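4. Registering a site and receiving the first delivery

This section applies to clinics joining the Ustard vaccine supply program for the first time. Complete section 3 (user accounts) before starting. The person carrying out the steps needs the Site Lead role.

4.1 Register the site

1. Sign in to Ustard and open Sites > Add site.
2. Enter the site name exactly as it appears on the clinic's license. Abbreviations are rejected at review.
3. Select a supply hub. Sites north of the river use Novska; all others use Alaoui.
4. Enter the name and direct phone number of the person who will sign for deliveries. A switchboard number is not accepted.
5. Click Submit. The status changes to Pending.

Note: Pending sites are reviewed every Thursday. Requests submitted after 2 p.m. on that day are held for the next review.

4.2 Set the order ceiling

The ceiling is the largest number of doses the site can hold at one time. It is worked out from usable refrigerator volume and cannot be typed in directly.

1. Open Storage > Units and click Add unit.
2. Enter the usable volume in liters. Leave out door shelves and the bottom drawer.
3. Repeat for each unit.
4. Click Calculate. A single unit of 195 liters gives a ceiling of 1624 doses in the standard vial size.

Caution: Do not enter the gross volume printed on the rating plate. Orders based on gross volume will not fit the unit. 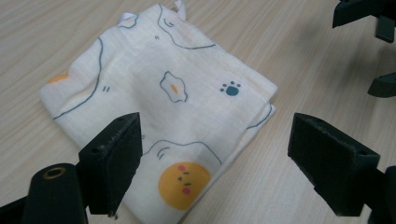

4.3 Receive a delivery

1. Check the carton number against the delivery notice. If they differ, refuse the carton and call the hub.
2. Open the carton and stop the Liton logger by holding its button until the light goes out.
3. Read the logger display. If it shows OK, move the vials to the refrigerator at once. If it shows ALARM, go to 4.4.
4. Count the vials and enter the total under Deliveries > Confirm.
5. Enter the batch number and expiration date for each batch. Mixed cartons need one line per batch.
6. Upload the logger file. The delivery stays open until the file is attached.

Note: Keep the empty carton until the delivery shows Closed.

4.4 Logger alarm

1. Label the vials DO NOT USE and place them in the refrigerator, apart from other stock.
2. Open Deliveries > Report alarm and attach the logger file.
3. Wait for a release or discard decision from the hub. Do not discard vials before it arrives.

Error 33 during upload means the logger was not stopped. Repeat step 2 of 4.3 and upload again.

Contacts: Deepika Marar (site registration), Kurniawati Wuisan (storage and loggers). Numbers are listed under Help > Contacts.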